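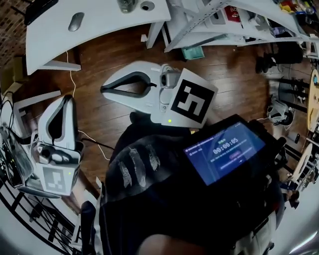
When a robot takes over part of a job, what happens to the person who used to do that part?

Most often the person stays and the job changes shape. Some tasks go away, some get harder, and a few that did not exist before arrive without a name, a pay grade, or a place on the schedule. Whether that adds up to a better job depends on how the work is divided afterward, and the people who divide it are seldom the people who do it.

Chapter 9
The Job That Was Left Over

The packing hall at Prindasum, in the town of Truson, used to be run by ear. Aurel Căpraru, who was lead hand on the late shift when the first arm was bolted down, could tell from the sound of the tape guns which bench was behind. He could also tell who was annoyed, and at whom. After the arm arrived the tape guns went quiet, and Căpraru found that he had lost an instrument panel that no one had known he was reading.

The arm was sold under the name Zustberg, which suggests a ski resort. It was bought to do one thing: take a filled carton from the bench, turn it, and set it on the outgoing belt. The proposal put before the company's managers called this "the lifting task" and gave it a line of its own. It was a fair description of the part of the job that could be seen from a mezzanine.

What the packers did while lifting was another matter. They felt whether a carton was light and should have been heavy. They heard glass. They noticed a damp corner with the flat of the hand, turned the box over, and sent it back up the line with a remark. None of this appeared in the proposal, as none of it had ever appeared in a job description. It happened during the lifting, and when the lifting went, it went too. The first 398 cartons to come back from customers in July were stacked behind the loading dock, where they made the case for the human hand more clearly than any memo did.

This chapter is about that gap. Earlier chapters dealt with what machines can do and what they cost. We turn now to the work that remains when they have done it, which tends to get less planning and no ribbon-cutting.

Tasks, jobs, and the difference

A job is a bundle of tasks, tied up by habit, law, convenience, and the location of the coffee machine. Automation does not usually take the bundle. It takes a task out of the middle and leaves someone to retie the string.

Three terms will be useful throughout the chapter. The transferred task is the piece the machine now does. The residual work is whatever the people were already doing that the machine does not. The created work is everything that exists only on account of the machine: clearing it, feeding it, checking it, wiping its lens, teaching it, and explaining to visitors that it is not broken but waiting.

Managers are good at listing the first, fair at the second, and often surprised by the third. At Prindasum the created work turned up within an hour of the arm being switched on. A carton arrived with its flap up. The arm stopped, as it had been told to. A packer named Iddrisu Sowah walked over, pressed the flap down, pressed the green button, and walked back. He did this for the rest of the shift. By the end of the month he was known as "the flap man," a title with no raise attached to it.

Sowah's case is worth staying with. Before the arm, he packed. After the arm, he packed and also answered to a machine that could call him away at any moment and did not care how far along he was with a box of wine glasses. His packing rate went down. The packing rate was on a screen over the door. The flaps were not. A new number for him to be judged by had not been thought of, so the old one went on judging him.

The easy reading is that the company treated him badly on purpose. The records and the interviews suggest something duller. His supervisor had a form for packing and no form for flaps. Much of what goes wrong when a workplace automates goes wrong in this way, through a missing box on a sheet of paper.

Who teaches the machine

A second kind of created work has grown quickly and deserves its own name. We will call it showing. Many newer systems are not programmed line by line. They are trained on recordings of people doing the task, and the recordings have to come from somebody.

Showing can look modest. It may be done sitting down, with a pair of hand-held grippers and a tablet, against a timer counting in seconds. It asks for a skill that few workers have been asked for before: doing an ordinary thing on purpose, at an even pace, in a way that would make sense to something that has never met a cardboard box. Anyone who has tried to teach a teenager to parallel park will have some idea of it.

When Prindasum replaced the Zustberg's fixed routine with a trained one, it went looking for people to do the showing and picked the fastest packers. This seemed sensible and was a mistake. Fast packers are fast through shortcuts. They toss, they nudge with a hip, they close a flap with a chin. Căpraru, asked to demonstrate, discovered that he had been steadying cartons against his stomach for years. The machine had no stomach. He had to learn the job again, as someone without one.

The better teachers were two people who had started that spring and still did everything the way the poster showed. This was awkward for the older hands, and a wiser company might have seen it coming. Seniority had rested on knowing the work best. Suddenly the most useful knowledge was the kind that could be recorded, and the other kind, the kind that heard glass, went on being unpaid.

There is also the matter of who owns the showing. A packer who spends 5 shifts recording has left something behind that will go on working after she has gone home, changed employers, or retired. We return to this in the section on pay. For now it is enough to say that the agreement at Prindasum dealt with it in one sentence, and that the sentence was about gloves.

What the numbers saw

A consulting firm, Pîrvu, was brought in to measure the change. It reported that the hall now sent out 2,000 more cartons a week than before. This was true, and it went in the newsletter. The same report noted, in an appendix, that walking had gone up, that talk between benches had gone down, and that breaks were being taken when the arm stopped instead of when people were tired.

The last point matters more than its place in an appendix would suggest. Pacing is one of the oldest quarrels in factory work, and the assembly line settled it in favor of the line. A robot in a packing hall reopens it quietly. It does not order anyone to hurry. It simply finishes, and then stands there with its hand open, and most people find it very hard to keep a thing like that waiting. Sowah said he felt rude.

The company did change course in the end, though slowly. Clearing the arm became a post of its own, rotated among the benches and entered on the schedule. A scale went in ahead of the belt to catch the light cartons. For the damp ones it was agreed that a packer would put a hand on each carton before the arm took it, a step that had been removed as waste the year before and now came back as quality control.

Căpraru got his sound back too, in a manner of speaking. He learned to tell from the pitch of the motor when the arm was about to stop, and would start walking before it did. The maintenance contractor asked him how. He told them to stand there for a while and listen, and they wrote down "vibration sensor."

The next section sets out a method for listing transferred, residual, and created work before a machine is ordered. It takes a day on the floor and comfortable shoes, and it should be done on the late shift as well as the early one.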